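Keep the messy takes

I've been gathering demonstrations for a household learning system since February, and I want to make a case that will annoy some of the people I work with: stop throwing out the ugly episodes!

Our little group in Katavville has 1484 laundry episodes on disk. That sounded like a lot to me until I sat down one night and watched a stack of them back to back. The first 40 I opened could have been the same take. Same shirt laid flat, same grip, same tidy path from A to B. Of those, 39 had passed review with no notes at all, and I think that's a bad sign (Hafiz Nugroho, who wrote our review rules, thinks it's a great sign, and we've been having this argument over lunch for weeks).

His side goes like this. A policy copies what you show it, so if you show it fumbling, you get fumbling. Fair enough. I've trained on sloppy data and watched an arm faithfully reproduce my own bad habit of hovering over a sleeve while I made up my mind. But a fumble and a recovery are two different things, and our rules toss both. If the operator loses a collar and picks it up again, the whole episode goes in the bin. So where is the model supposed to learn what to do with a lost collar?

Then there's the room. Fares Hakim wants every site to look like our Gavmont one, with bare walls and a clear floor, and I get it, resets are quicker. I'd still take a place with toys on the floor and a TV going.

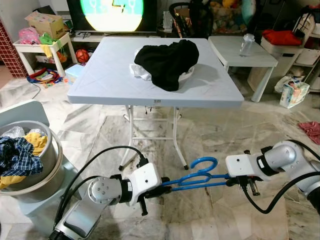
Page last changed in February

Two arms on one hanger is my favorite kind of moment to collect, by the way. Each gripper has an end, and whatever one does, the other has to live with. You can't script that well, and you can't learn it from nine perfect takes with the hanger at the same angle.

So my proposal for the next round is pretty modest. Keep the recoveries and tag them. Let the operators leave the clothes crumpled at the start. And if Hafiz wants a clean subset for his own runs, he can filter for it, I'll even write the script.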